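Brulteck Glove and Cuff Set for Two-Hand Robots
Equipment > Hands and wrists > Covers
Page updated 2025-01-03 by Qusai Boutros

In stock, ships with both hands and both cuffs. Sold as a pair only.

If you run a robot with five-fingered hands in real rooms, you know what happens to the hands. Dust gets into the knuckles. Towel threads wrap themselves around the finger joints and have to be picked out with tweezers. Cable ties at the wrist catch on everything. The Brulteck set is a pair of close-fitting black gloves with the fingertips left open, plus two ribbed knit cuffs that go over the wrist and the base of the hand. It's a simple thing and we have come to like it a lot.

We stock a small number of hand covers at Prusar and for a long time I wouldn't have recommended any of them for daily use. They either slipped or they were so thick that the fingers couldn't close the last bit of the way. These close! The knit is thin between the fingers and doubled over the palm, and it stretches mostly in one direction, so the thumb can swing all the way across without dragging the rest of the glove along with it.

What's in the bag

One left glove, one right glove
2 knit cuffs, long enough to be rolled back on themselves
Wrist straps with buckles
A flat tool for seating the fingertip openings
A printed fitting sheet (the drawings are good, the text less so, see the fitting notes further down)

The weight of one glove with its cuff and strap is 41 grams. On most arms you won't need to change the payload setting, but do rerun gravity compensation once after fitting if your controller has a quick routine for it. Ours did show a very slight droop at the wrist before we did that.

How we use it

Masanobu Fukuda runs the home-task setup at Tisenmont and has had a set on since February. His list is the usual household one: things on the floor, things on low furniture, laundry, bathroom. That means a lot of shoes and a lot of towels. Shoes are harder on covers than you would think, as the fingers go down beside the sole and scrape along the floor every time. Towels are the opposite problem. Terry cloth loves to snag, and a bare finger joint will pull a loop out of it on the first grasp. With the gloves on, the only exposed parts are the ends of the fingers, and those are smooth. 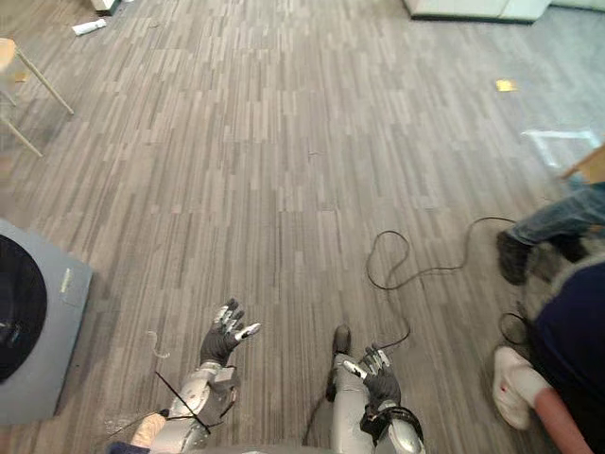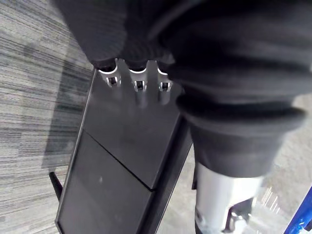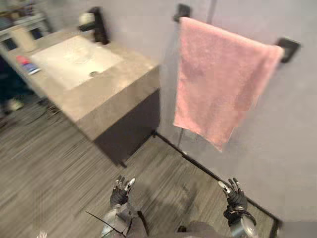 Last of the three: the bathroom, with a towel on the bar.

Masanobu keeps the cuffs rolled, and after trying it both ways I do too. Rolled back, you get a thick soft edge that gives when the wrist bumps a cabinet door. Pulled to full length it covers more of the forearm, and that's nicer for dust, but the hem creeps toward the hand over the course of a session. If you have a wrist camera, roll the cuff. A full-length cuff will eventually wander into the view and you'll be wondering why half your recording is dark knitwear. Even rolled, expect to see a good deal of fabric at the edges of a wide lens. We check the view with the hand open, closed and tipped down before we start.

Fitting

Take off the old cover if there is one and wipe the fingers. Any leftover adhesive from tape will hold the knit in the wrong place.

Start with the cuff, not the glove. The fitting sheet shows it the other way around and it can be done that way, but you end up fighting the cuff over the thumb. Push it well up the forearm and leave it there.

Put the glove on with the hand powered down and the fingers straight. Little finger first, thumb last. Use the flat tool to work each opening down until the fingertip piece sits clear of the edge. You want a small even gap all the way around. If the edge rides up onto the tip it will curl under on the first hard pinch.

Bring the cuff down over the glove hem, roll it, and close the strap. Snug is enough. The tail of the strap should be tucked in, and any cable that runs along the forearm should have enough slack for a full wrist turn before you buckle anything over it. Power up and run every finger through its whole range slowly. Listen for the thumb.

My first pair took most of an hour. Now it's 10 minutes for both hands, and Masanobu is faster than that.

Grip

The palm has a faint rubbery print on the inside face that isn't obvious until you touch it. On plastic tubes, mugs and bottle caps it's a clear step up from bare fingers. On shoes it's very good. Cloth is where I expected trouble and didn't get it: the knit has just enough bite to pick up one layer of a folded towel, and it lets go when the hand opens. Paper is so-so. For a single sheet or a sticky note on a hard floor you are relying on the bare fingertips anyway, so the glove makes no difference there either way.

Fingertip sensing works as before, since nothing covers the tips. Palm sensing is another matter. If your hand has a pressure pad in the palm, the doubled fabric will soften the reading and you'll want to set a new zero and probably a lower threshold. We have only tried this on one palm pad, made by Matos, and it was fine after the reset.

Washing

Cold water, mild soap, air dry flat. Masanobu has washed his set 9 times and the cuffs have kept their shape. The gloves came out a little looser after the second wash and then stayed where they were. Don't put them in a dryer. Take the straps off first or the buckles will chew the ribbing.

Carpet fuzz is the one thing that washing doesn't shift. A strip of packing tape does.

Things we'd change

The left and right gloves are marked only by a tiny stitched letter inside the hem, and black thread on black knit is a strange choice. I put a dot of paint pen on mine.

The strap could be shorter. On a slim forearm there's a lot of tail to tuck.

Black shows dust, of course. A gray version would be welcome and we have asked Brulteck for one.

Will it fit my hand?

The gloves are cut for adult-size five-finger hands with separate fingertip pieces. Measure around the knuckles with the fingers straight and the thumb out to the side, then compare with the table on the fitting sheet, which we can send you before you order. Three-finger grippers and parallel grippers can take the cuff, and a couple of people have asked for cuffs alone. We don't split sets at the moment, but write to us anyway, as we keep a list.

Spare straps and the flat tool are listed separately under Wrist parts. Returns are fine if the fingertip openings haven't been stretched.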